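Tramville Swap Forum > Home & Workshop > Storage

Decanting everything into matching tubs – worth it or a faff?

mudlark_jen
Spent all of Sunday sorting the spare room and I'm in two minds. My sister swears by taking everything out of its packet and putting it in proper lidded tubs with labels. I did three shelves and now I can't find the picture hooks. Is it just me?

TahaNasr
Not just you! I went through this when we moved the Bennani stock (small shop, too many odds and ends, you know the sort). I bought a load of Beminix tubs and regretted it within a fortnight. What I do now is leave things out on the shelf by type, and anything without a home goes in one bin on the floor.
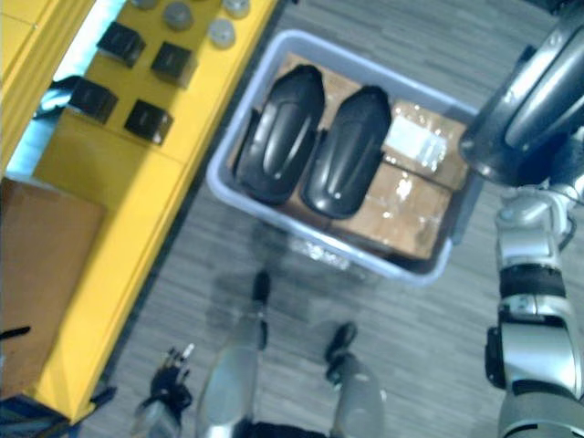 Yellow shelf, grey bin, my whole system

The bin gets emptied when it's full and not before. My other half would like it emptied a bit more often than that.

pottering_on
Sorry Taha, but open shelves are a dust trap. I had 17 jars of screws sat out in the garage and spent more time wiping them than using them. Lids, every time. Clolov do a decent clip one and they stack.

TahaNasr
Fair enough for a garage, but dust isn't really my problem, it's people putting things back wherever they fancy. With lids they don't even open the tub, they just leave it on top. Spread things out in a line and the gaps show up straight away.

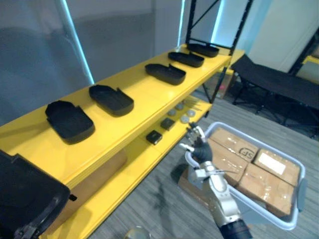

I'd also say don't label anything until you've lived with it for a month. I printed the lot in July and had peeled most of them off again by the time the kids were back at school.

mudlark_jen
Oh that's good about the labels, I was about to order a machine! Might do half and half – tubs for craft bits, open for tools.

pottering_on
Half and half is how I ended up with 2 lots of everything. Pick one and stick to it. Still say lids.

mudlark_jen
Found the picture hooks. They were in the tub marked "string".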